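Home care and household support worker, Erport and Oltimgate

Belkadi Home Support
Part time, permanent
Apply by the end of November

Belkadi Home Support is looking for a household support worker to join the Erport team. The work is in people's own homes, mostly with older clients who live alone or with a partner who can no longer manage the housework. We have been working in Erport for nine years and in Oltimgate since last spring.

The post is for 23 hours a week, worked over mornings and early afternoons. The first visit usually starts at 8.30 and the last one finishes by 2.30. There is one weekend morning in every four, paid at the higher rate. We do not do night visits and we do not ask staff to sleep in.

What the work involves

Most visits last 45 minutes or an hour and a half. You will see the same clients each week as far as the rota allows. On a normal visit you might change a bed, put a wash on, fold and put away what was washed last time, clean the kitchen and bathroom, and make a light lunch. Some clients want help with post or with a shopping list. Others would like you to get on with the jobs and have a cup of tea with them at the end.

You will not give medicines or help with washing and dressing. Those tasks belong to the personal care team, who are trained and paid separately. If you would like to move across to that team later, we will pay for the course once you have been with us for six months.

Laundry and bedding take up more of the day than new staff expect. Clients have their own ways of doing things and we ask you to follow them. That covers how towels are folded, which sheets go on which bed and where the spare pillowcases live. Each home has a notebook where these things are written down, and you will be asked to read it before your first visit and add to it when something changes.

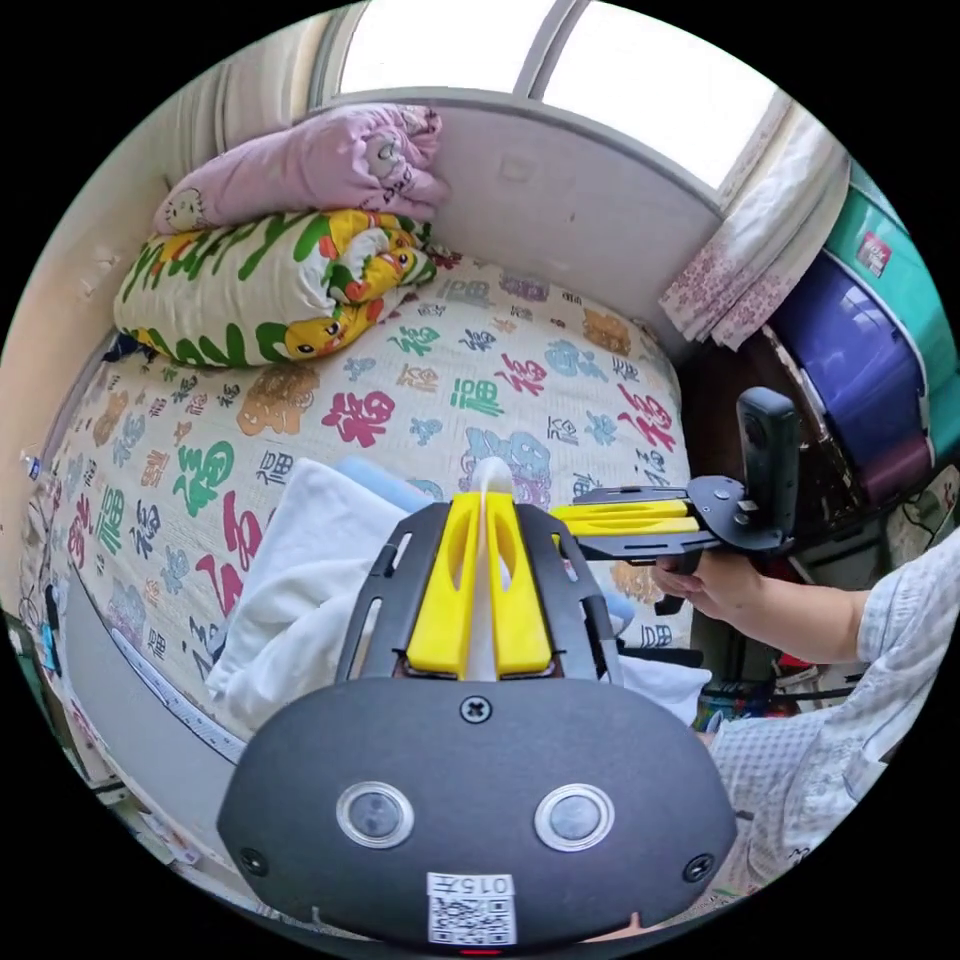

Marwa Benkirane says the notebook was what got her through her first month, and that she would tell anyone starting to read it again in week three, when half of it suddenly makes sense. She also asks us to mention that the Oltimgate round has a lot of stairs.

Training and support

You will have two weeks of paid shadowing before you visit anyone alone. After that, Bouchra Ramadan, the team leader, will meet you once a fortnight for the first three months. She can be reached by phone during all visiting hours. Training covers lifting and carrying, food hygiene, safe use of cleaning products, and what to do if a client does not answer the door. All of it is done in working time.

What we are looking for

You do not need to have worked in care before. We do need someone who turns up on time, can work without being watched, and will ring the office when something seems wrong. You should be comfortable lifting a full wash load and making a double bed on your own.

You will need enough written English to keep the notebook and fill in a short visit sheet. Other languages are useful — several of our clients prefer to speak French or Arabic at home.

A driving licence helps but is not required. The Erport round can be done on foot or by bus. For Oltimgate you will need a car or a bicycle, and we pay mileage for both.

Pay and conditions

Travel time between visits is paid at the same rate as the visits themselves. You will have 28 days' leave, reduced in line with your hours, a workplace pension, two tunics and a pair of indoor shoes. There is a payment of 100 pounds when you finish your probation. The current hourly rate is in the information pack.

The job is subject to a background check, which we pay for, and two references. One of these can be from someone who knows you through a school, a club or a place of worship.

How to apply

Ask for the pack at our office on Woneck Road, or ring and we will post one. The form is four pages long. Please do not send a CV instead of the form, though you may attach one. If forms are hard for you, Séverine Hervieu in the office can take your answers over the phone.

Interviews will be held at the office in the first half of December and last half an hour. Meriem Abou Zeid and Bouchra Ramadan will be on the panel. We reply to everyone who applies. The start date is in January and can be moved if you have notice to work.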